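About Trusholm

Come in and see what we do 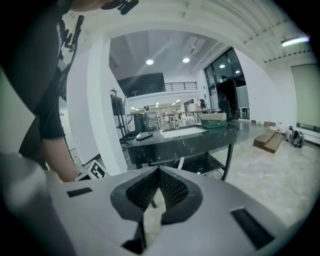

We are a small company that teaches robots to do ordinary jobs with their hands, or with what they have in place of hands, and we have always thought the best way to explain ourselves is to put the kettle on and show you round. A good many of the people who now work with us, buy from us or send us cross but helpful letters first met us at an open day, so it seems only right that this page should be mostly about those.

Trusholm was started by Josefien Van Leeuwen and Wenceslao Ibarra, who had shared a desk at a packaging firm and spent rather a lot of their lunch hours arguing about why a machine that could lift a car door could not be trusted with a bag of salad. Josefien was sure the trouble lay in the teaching. Wenceslao was just as sure it lay in the fingers. They have been having the same argument ever since, on our time now, and both of them have been right often enough to keep it going.

What came out of it is a way of working that begins with people. One of us picks up a hand-held gripper and does the job with it, slowly at first and then at a normal pace, over and over, while a camera on the gripper records what the job looks like from there. Those recordings are what our robots learn from. It is patient work and some days it is frankly dull, but you do come to notice how much skill goes into moving a tray from one end of a table to the other, and we have all become a good deal more polite about anybody who packs boxes for a living.

Our open days

The first one was held in January, which was a mistake, as the heating was not up to it and our guests kept their coats on throughout. They stayed until we had to lock up, all the same, and so we carried on. We now hold 2 kinds. The public day is for families, neighbours and anyone who has walked past and wondered. The trade day is quieter and is meant for firms with a particular job in mind — you are very welcome to bring the awkward object with you, whatever it is, and we will have a go at it together.

On either sort of day you will find the benches set up for real work. Elba Alarcón runs the demonstrations and would much sooner let you hold the gripper than talk to you about it. You will be shown how to open and close it, how to come down to the table without a bump, and how to keep your wrist from wandering, and then you will be left to try. Children tend to get the hang of it before their parents do. Engineers take the longest, in Elba's experience, as they like to ask about the hinge first.

After that there is a talk by Candela Montoya, who looks after the learning side of things and will happily tell you about Lu, our training software. Lu takes the recordings and turns them into something a robot arm can use. Candela shows the early attempts as well as the later ones, including a spell when Lu was very good at approaching a cup and had no idea at all what to do on arrival. There is always time for questions, and she does not mind being asked whether all this will put people out of work. We would like you to ask. We have talked it over with every firm we supply, and we would be uneasy about a visitor who hadn't wondered.

School visits

We take school groups as well, for ages 9 and up, in parties small enough that every pupil gets a proper turn. Wenceslao Villalobos arranges these (yes, we have 2 Wenceslaos, and yes, the post goes astray). He taught design and technology before he joined us and can send teachers a short pack beforehand, with a gripper to cut out of card and a sheet of things to try at home with kitchen tongs.

Coming to see us

Our next public open day is on Monday, October 9, 2023, from late morning until 6 in the evening. It is free, and you can turn up without booking, though a note to say you are coming does help us with the biscuits. For trade days and school visits, please write to the office first and we will find a date that suits you.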